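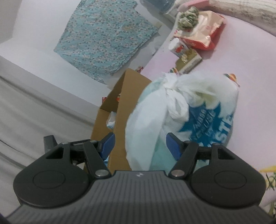

So where has the money for the Flanden parish outreach gone since January? Mostly into the Sunday lunches and the hall heating, with what was left paying for the hymn books at Illport.

I'll start with the lunches, as I know that's what you'll want to hear about first. We served 451 meals between the two churches, and I'd only budgeted for 400, so I've been buying a lot of no-name pasta and begging pumpkins off anyone with a backyard. People stay on afterwards now! The evening prayer group grew straight out of it (they were still at the table at four o'clock one week and somebody suggested we may as well go next door and pray).

Stasville has been harder going. Their old minister retired before the grant came through and they've had visiting preachers ever since, a different one most weeks, so I haven't got the Bible study running there the way I promised you in the application. I did two sessions on Ruth and then the hall was double-booked with the dance school. I'm sorry about that one. I've asked for the small room at the back for next term and I'm waiting to hear.

The hymn books came to $1,000 even, delivery included, and they're the large print ones. The organist at Illport is thrilled, although we've lost a few of the older favourites that weren't in this edition and I've been photocopying those.

### Still to do

- Carols on the green at Flanden, joint with Pelkonen if their choir is willing
- Heater in the Illport vestry, quote received, not yet accepted
- Stasville study group, as above
- Thank-you cards to the 73 households who gave to the harvest appeal

I'd like to shift what's left in the printing line across to food, if you're happy with that. It isn't a big sum but it would see the lunches through to Advent. Could you let me know by 16th September? The parish council meets that night and I'd love to have an answer for them.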